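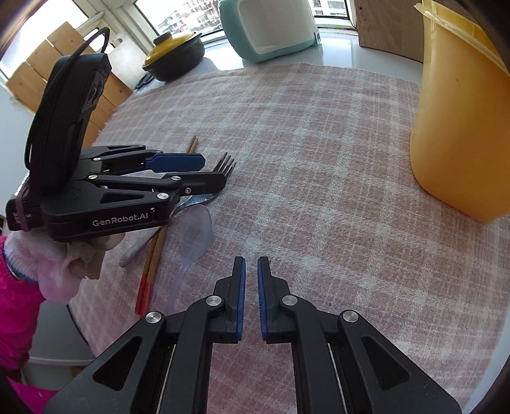
起伏针(也叫搓板针,英文 garter stitch)

起伏针是棒针编织里最基础的一种针法,来回片织,每一行都只织下针,织出来的片子正反两面长得一样,都是一道一道横着的小棱。我写这个词条之前翻了好几本旧书,叫法五花八门,有叫全下针的,有叫平板针的(这个叫法我不推荐,容易跟平针搞混),我自己从小听的是“搓板针”,因为摸上去真的很像洗衣板!下文就两个名字混着用了,请大家见谅。

一、基本织法

起好针,第一行全部织下针,翻面,第二行还是全部织下针,一直这样下去就行。两行算一道棱,所以数行数的时候数棱再乘以二,比一行行数省眼睛多了。

圈织就麻烦一点。圈织时一直面对正面,全织下针出来的是平针,想要搓板效果得一圈下针一圈上针轮着来。我第一次织围脖就栽在这里,织了半截才发现怎么滑溜溜的一点棱都没有,只好全拆。

二、特点

最大的好处是不卷边。平针织的围巾两侧会往里卷成筒,搓板针老老实实躺平,所以很多毯子和披肩会拿它做边框。它纵向弹性特别大,挂久了会变长,织长围巾的朋友要留点余地。同样的针数和行数,它比平针矮、比平针宽,也更厚实,费线是真的费线。

手劲不匀的人织平针很容易露馅,织搓板针就看不太出来,棱把毛病都藏起来了。这也是我教孩子总从它开始的缘故。

三、教小朋友织

我带过家里几个小的,也在Usness社区活动室带过一个秋天的课,那是10月开的班,来的孩子大的大小的小。我的经验写在这里,不一定对,供参考。

针要短一点、粗一点,竹针比金属针好,不打滑。线选浅色、捻得紧的中粗线,千万别拿马海毛或者毛圈线给新手,孩子看不清线圈,拆的时候大人也要哭。起针我一律替他们起好,再织上两行才交到他们手里,第一行本来就最难织,没必要让孩子一上来就受打击。

起多少针呢?我通常起17针,宽度刚够做一条娃娃围巾,织几个晚上就能看见成果。有个小姑娘非要织大的,我给她起了59针,她居然坚持下来了,收针那天抱着毯子满屋子跑,我也跟着高兴了好久。

口诀各家不同,我们那边念的是“进门,绕一圈,出门,跳下来”,对应入针、绕线、带出、脱针四个动作。孩子念着念着手就跟上了,有时候嘴比手快,那就慢慢来嘛。

四、常见毛病

针数越织越多。多半是翻面以后线搭到了针的后面,把头一针拉成了两条腿,看着像两针,就织成两针了。翻面后把线放到下方再开始,问题少一大半。中间凭空多出来的小洞,通常是无意中多绕了一下线。

针数越织越少。不是两针并一针织了,就是漏了针。漏针用钩针挑回来,但搓板针要一行正一行反地挑,比平针啰嗦,挑的时候看清楚那个小疙瘩在前面还是后面。

边不整齐。可以每行第一针滑过不织,我习惯按上针方向滑,线在前,滑完把线从两针之间带到后面,再继续织下针,边上会出现一条小辫子。也有人喜欢每针都织,边硬挺些,看个人口味。

五、变化

换色条纹是最简单的变化。要注意换色那一行在正面是干净的直线,在反面会出现虚线一样的色点,所以换色条纹的搓板针就有正反之分了。每两行换一次色最省事,线都在同一侧,不用断。

斜织也很受欢迎,从一个角起几针,每行开头加一针,织到想要的宽度再每行减一针,就是一块方巾。老牌图样册《Floltevska》里有一款斜织婴儿毯,加到168针才开始减,我织过两条,越到中间越觉得没有尽头(真的,一行能听完一首歌)。

还有一种拼块的织法,把小方块一块接一块挑针织出去,方向横竖交错,很适合消耗零线。我见过Rivadeneyra镇上编织小组合作的一条大毯,铺开来颜色乱得好看。

六、用线

羊毛、棉、混纺都行。羊毛有弹性,手感最宽容;棉线重,下坠明显,做洗碗布和杯垫合适,做长衣服就要三思。我常用Clellau的中粗羊毛线,捻度紧,拆了重织几遍也不太起毛,适合孩子。洗后平铺晾干,不要挂,也不要用熨斗压,一压棱就塌了,再也回不来。

七、参见

平针、单罗纹、桂花针、上下针的区别、收针方法

本词条最后修改于2026年3月17日。要是你们那儿对这个针法还有别的土名,欢迎到讨论页补充,我一直在收集。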